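搬家以后我一直在想一件事,为什么我们这么怕扔东西

先说结论吧,我觉得“断舍离”这一套被讲坏了。讲的人太爽,听的人太累。
11/26/24,写在箱子堆里,键盘垫着一本电话簿,所以错字别管了。

起因很简单。租约到期,从Hutchins搬到Prindcombe,小了一间房。东西没少。于是要扔。扔之前照例上网找教程,一搜一大把,都是同一个口气:问问自己,它还让你心动吗?两年没用过的,扔。看见会内疚的,扔。别人送的不喜欢的,拍张照,扔。

照做了一个晚上。装了9袋。第二天早上又从袋子里往回掏。

掏回来的都是什么呢。一把没有配套锅的锅盖。一沓火车票根,字都褪光了。前房东留下的一个台灯,灯罩歪的,我从来没喜欢过它。说不上心动。一点都不心动。可是扔掉它就好像把那几年的晚上一起扔了,那几年我确实是在那盏灯底下过的。

所以“心动”这个标准,对我来说没什么用。人跟东西的关系里头,心动只占很小一块。剩下的是习惯,是懒,是“万一”,是愧疚,还有一些说不清楚的。你不能拿一把尺子量完就算数。

跟Golnar Hashemi聊过这个,她比我狠,搬一次家扔一半。她的说法是,东西多的人其实是不相信以后。不相信以后还买得到,不相信以后还有钱买,不相信以后还记得。我当时不服气,回家想了想,又觉得她说中了一部分。我外婆就是这样。塑料袋叠成三角形,塞满一个抽屉;酱菜瓶子洗干净,从大到小排在窗台上。她那一代人不信以后,是有道理的,真的断过,真的没有过。你去跟她讲极简,讲不通,也不该讲。

但我呢?我没饿过。我存那些东西的底气是从哪里来的?大概是学来的。看大人怎么做,就怎么做。家里有一种空气,就是“留着吧”。三个字,什么都能装进去。

再说钱的事。现在讲极简的人很少讲钱。扔得起的人才敢扔。扔掉一个30块的漏勺,下个月做饺子,再买一个,又30块。对有的人来说这叫清爽,对有的人来说这叫浪费,两边都没说错,只是工资不一样。Arlo Lyons在群里说过一句,他说极简主义是把仓库外包给了超市。我笑了半天。后来又想,外包也是要付租金的。

反过来,囤的一方也有账没算。房租是按面积算的。我在旧房子里有一整面墙的柜子,里面的东西一年碰不到几次,可是那一面墙每个月都要交钱。这样一算,那个锅盖应该是我家最贵的厨具。

算完还是没扔。人就是这样。

还有一个很少有人提的,就是扔东西的活到底谁在干。教程里永远是一个人,一间房,一壶茶,慢慢地跟自己的物品告别。现实里哪有。现实里是一家几口的东西混在一起,其中一个人在收拾,其它人在旁边说“那个别动”。收的人做了所有的决定,也背了所有的埋怨。Paloma Greenberg跟她姐姐清她们母亲的房子,清了整个十二月,两个人为了一条桌布三个星期没讲话。桌布现在在谁那里我没敢问。

我觉得这才是真问题。东西一旦是大家的,扔就变成了表态。你扔了它,等于说那段日子对你不重要。别人听到的就是这个意思,你再怎么解释“只是没地方放”也没用。

小孩的东西尤其。
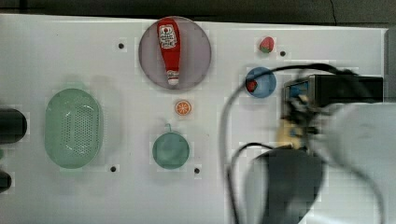 生活 · 随笔

小孩的东西最难办,因为它根本就不是小孩在留。是大人在留。孩子早就往前跑了,玩具厨房那一套,什么盘子啊番茄酱瓶子啊,玩到哪天不玩了,自己是不会通知你的。也没有什么仪式。就是有一天你发现它已经在床底下躺了很久了,你蹲在那儿,比她难过得多。

我侄女六岁,我问她这些要不要送给楼下的弟弟。她说好啊。头都没抬。我说你不再想想?她说想什么。倒是我,挑挑拣拣,最后偷偷留了几样,塞在自己行李里。你说这算谁的东西。

朋友Shoshana Kasprzak的办法我觉得最像话。她不问要不要,她问给谁。能说出一个名字的就送走,当天就送,说不出名字的先放回去,不逼自己。慢是慢一点,一个柜子弄了大半年。但她没有后悔过哪一件,因为每一件她都知道去了哪儿。有一回我在别人家里看见她的旧茶壶,人家正用着,泡的茶很难喝,壶挺好。

我现在也在学她。学得不好。楼道里贴了张纸条,写了几样要送的,来了两个人,拿走一个书架一个电饭煲。台灯没人要。歪的嘛。

也不是说扔东西就一定错。有的东西留着是真的压人。前任的信,考砸的卷子,穿不进去的裤子,天天在衣柜里瞪你,那就请它走,不必给它写悼词。我反对的是把这件事说成品格。好像家里空的人心里就干净,家里满的人心里就乱。我认识家里空得能听见回声的人,心里一团浆糊。也认识Juniper Whitlock这样的,书堆到天花板,做事清清楚楚,你问她借哪本,她伸手就抽出来,连灰都知道在哪一层。

房子的样子跟人的样子,没那么大关系。被那些白墙照片骗了太久了。拍照之前把东西都推到镜头外边去了,谁不会啊,我也会。

所以我给自己定的规矩就很松。能说出给谁的,送。看了难受的,扔。剩下的带走,带到带不动为止。搬家公司问我多少箱,我说你来看了就知道,对方在电话里叹了口气,报价加了200。

给了。

锅盖也上车了。新家的灶是电的,那个锅盖估记更用不上了。台灯放在副驾驶脚底下,一路晃。

先写到这里,还有厨房没收。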